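From: Lewis Swanson
To: koltero-users
Subject: Re: [koltero-users] Gripper keeps closing after force limit trips
Time: 16:42

Dovhaniuk wrote:
> We see the jaw creep past the force limit on soft items after the
> update. The log shows the limit event, the jaw stops, then it closes
> again a moment later. Rigid parts are fine. Is this the driver or is
> our threshold wrong? We run at 20 N.

It is the driver, or at least the same thing happens on our setup with your threshold and with a lower one. Build 738, Drustano jaw, stock config apart from the home pose.

I ran 107 grasps on the Garwood bench. The second close showed up on 3 of them, all on the tissue pack. In each case the sequence in the log was the same:

 limit event raised
 motion halted
 contact lost (material relaxes under the pads)
 position target still active, close resumes

So the halt clears the motion but leaves the old target in place. When the pack gives a little, the force reading drops below the contact threshold and the controller goes back to the last target it was given. A stiff object never relaxes enough to trigger it. I did not get it on the bottle, even though the wall flexes.

Object set on the bench, for anyone who wants to repeat this:

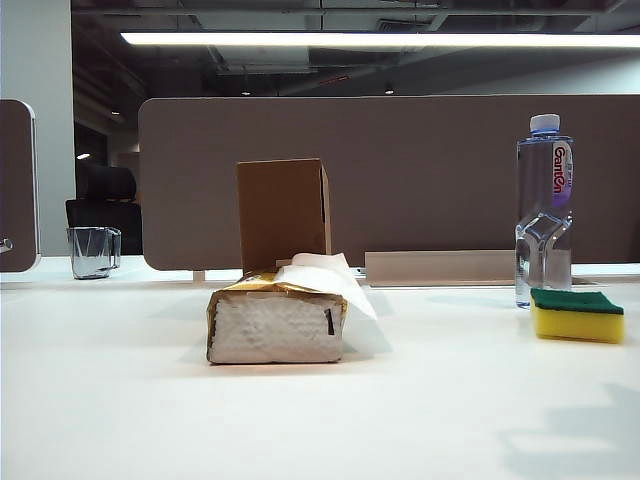 Bench items: mug, tissue pack, cardboard box, water bottle, sponge.

The sponge was my first guess for the worst case, but it did not reach the limit at all before the jaw hit its target width. Use something that resists first and then settles.

Workaround until there is a fix: on every limit event, read the current jaw position and send it back as the new target before you acknowledge the event. Acknowledging first leaves a gap, and one cycle is enough for it to move. I have not seen a repeat with this in place, but the run was short.

Please do not treat the force limit as a safety stop on this build. If people reach into the cell – ours do, to reset objects – cut drive power first. A software halt that can resume by itself is no protection for fingers.

Can you post your log with the target field included? The default log level leaves it out.

Lewis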